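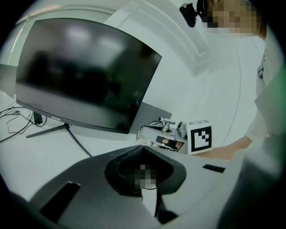
Inicio Galería Taller Archivo Contacto

Mesas de trabajo, segunda tanda

Subido rápido, 28/05/2021, despues corrijo los textos. La mudanza está en Archivo, carpeta Zapata.

El monitor curvo, un coocaa. Apagado. Ocupa media mesa, como siempre. Pata metálica oscura, bien abierta, se come todo el lugar de apoyo. Valentina lo quiere contra la pared, yo no.

Cables: negros, finos, enredados a la izquierda. Falta ponerles etiqueta. Si alguien tiene precintos de sobra que avise, de los 83 que compramos quedan 9.

Detrás, un panel gris liso. Delante la pieza de metal plateado, tipo morsa chica, con una perilla o cabeza de perno arriba. No mover sin preguntarle a Agustina Mansilla porfa.

Al lado el cubo blanco con el marcador en blanco y negro. Queda donde está hasta diciembre.

Pendiente: canaleta para los cables, 2 zapatillas nuevas, y limpiar la pantalla. La tanda de Wamlow la subo cuando peuda.

Textos: A. Mansilla y Valentina Acuña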